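4.2 Survey of small-office cabinets
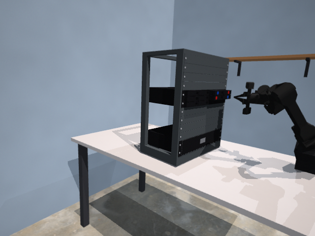

Respondents in Brulport and Zilositz were asked how often the cooling layout of their equipment racks had been reviewed since installation. Of 2815 valid replies, most reported no review at all. Sites with a written maintenance schedule answered more completely, and their replies were weighted as described by Manolakis (Section 3).

Figure 5. Equipment rack with blanking panels closing the upper front; computer rendering.

Inlet temperature was logged for 30 days at each site. Readings from the Khurana building were dropped – the logger had been placed next to a window – and the remaining series were averaged by hour.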